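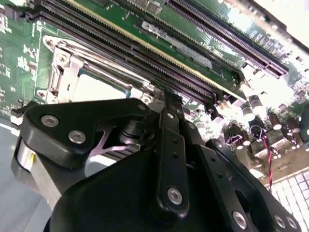 Davina Carnegie wrote to ask whether she should floss before she brushes or after, and whether it matters that her gums bleed every time she tries. She had stopped flossing twice because of the blood and wanted to know if she was making things worse.

Bleeding gums are common in people who are starting to floss or coming back to it. In most cases the gum is inflamed where plaque has been sitting between the teeth, and gentle daily cleaning lets it settle down. If the bleeding has not eased after two weeks, or if it is heavy, call your dentist. As for the order, either one works. Flossing first loosens what is between the teeth so that the brush and rinse can carry it away, and it gets the harder job out of the way before you are tired of standing at the sink.

The steps below are for ordinary string floss. There are notes farther down for bridges, braces and tight contacts.

What you need

Floss, waxed or unwaxed
A mirror and decent light
A cup of water for rinsing

Waxed floss slides more easily between teeth that sit close together. Unwaxed floss is thinner, and some people like the squeak it makes on a clean surface. Tape is a wide, flat floss that suits larger gaps. Buy whichever one you will use. Flavor makes no difference to how well it cleans.

Step 1. Break off the floss

Pull out 18 inches. It looks like too much, but you will be moving to a fresh section as you go around the mouth. Wash your hands first.

Step 2. Wind it

Wrap most of the floss around the middle finger of one hand and the rest around the middle finger of the other. Leave an inch or two between them. Keep the wraps snug but loose enough that your fingertips don't turn purple. Hold the short length between your thumbs and index fingers. Thumbs are easiest for the upper teeth and index fingers for the lower.

Step 3. Ease it between two teeth

Use a small back-and-forth motion, like a saw, until the floss passes the point where the teeth touch. Go slowly here. Most cut gums come from pushing straight down until the floss snaps through.

Step 4. Make a C

Once the floss is past the contact point, curve it around the side of one tooth so it makes a C shape. Slide it gently under the edge of the gum until you feel light resistance, then stop.

Step 5. Wipe up and down

Keep the floss pressed against the tooth and move it up and down several times. Then lift it over the little triangle of gum and curve it around the neighboring tooth. Do the same there. Every gap has two sides, and the second one is the one people skip.

Step 6. Move to a clean section

Unwind a little from one finger and take it up on the other. Go to the next gap.

Step 7. Don't forget the backs

The last tooth in each row has a back surface that no other tooth touches. Wrap the floss around it and wipe it the same way. A toothbrush has trouble getting there.

Step 8. Rinse and throw the floss away

Swish with water and spit. Put the floss in the trash, as it tangles in drains and pipes. Don't reuse it.

If the floss shreds or catches

Floss that frays in the same place every time is telling you something. It may be a rough edge on a filling, a chipped tooth, a buildup of tartar or a cavity between the teeth. Switch to a waxed brand and see if it still happens. If it does, make a note of the spot and show it to your dentist or hygienist.

If the floss gets stuck, don't yank it upward. Let go with one hand and pull it out sideways through the gap.

Bridges and braces

String floss cannot get down through the top of a bridge, because the false tooth is joined to its neighbors. Use a floss threader, a stiff plastic loop that works like a needle. Put the floss through the loop, feed the loop under the bridge from the cheek side, and pull it through toward the tongue. Then wipe under the false tooth and along the teeth on each side. With braces, pass the threader behind the wire and floss as in steps 4 and 5. It is slow — allow 10 minutes at first — and it does get quicker.

Small interdental brushes are another choice where there is enough room. The brush should fit snugly without being forced. If the wire bends when you push, go down a size.

Sore hands or a shaky grip

Floss picks and long-handled holders are easier for people with arthritis or anyone who can't get their fingers to the back of the mouth. The floss on a pick is short and tight, so it takes some effort to curve it around the tooth. Push the handle slightly forward, then slightly back, to hug each side. Rinse the pick between gaps.

Water flossers help too, especially around implants and braces. Start on the lowest pressure, lean over the sink, and aim the tip at the gumline. Ask your dentist whether it can stand in for string in your case.

Helping a child

Start when two teeth touch. Have the child lie with their head in your lap and use a pick or a short piece of floss. Most children need an adult to do it for them until the age of eight or so. Magnus Drummond asked about loose baby teeth. You can floss beside them, lightly, and it is fine to leave one alone for a day or two if it is very sore.

When to call the dentist

Bleeding that goes on past two weeks
Gums that are swollen, pulling away from the teeth, or leaking pus
A tooth that feels loose in an adult
Food packing into a gap where it never used to
Pain in one spot each time you floss

If you take a blood thinner or have been told you need antibiotics before dental work, ask your dentist or doctor before you change your routine. Keep taking your medicine in the meantime.

Page last reviewed 16 July 2018.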